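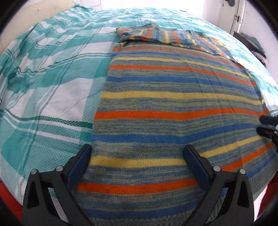 4.2 Pilling and color transfer in household storage

Knits from the Tistia group went back to the households after the first wash round. Same instructions to all: wash cold, dry flat, fold, keep in a drawer for 70 days. No hangers. Cabral collected them in September and graded pilling on the usual five-step scale, two graders per piece, blind to yarn supplier. Where graders disagreed by more than one step a third reading was taken (Ifans).

Results were mixed. Cenness yarn pilled most at the underarm and cuff, as expected from the short staple. Tedesco yarn did better at the cuff but worse along the side seam, which we did not expect and can't fully explain. Possibly the seam allowance. Body panels were much the same for both suppliers, see Table 3.

Color transfer is harder to grade than pilling, and the gray scale was never made for pieces with several colors side by side. A solid garment gives one reading and you are done. A striped one needs a reading at every border, and the grader has to decide wich color is the donor. With a multicolored striped piece such as the one in Figure 8, laid on teal-and-white checks, the eye also picks up the cloth underneath, and Costa's trial readings on patterned cloth drifted toward the low end. All readings in Table 4 were therefore done again on plain white board.

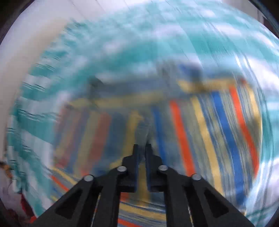 Figure 8. Multicolored striped item on a teal-and-white checkered cloth.

Redone readings: 11 pieces moved up by half a step, none moved down. Dark blues were the main donors in both groups, pale yellows the main recievers. Orange hardly moved. Melis and Cattaneo (personal communication) saw the same order in their Hivow trials, though with tumble drying, so not a strict comparison.

Limits. Drawer humidity was not logged. Two households admitted to hanging the knits for part of the period; kept in, flagged in the table. Wear hours self-reported, 1230 in total over both groups, and probably on the generous side. Seam effect needs its own test with the allowance held fixed.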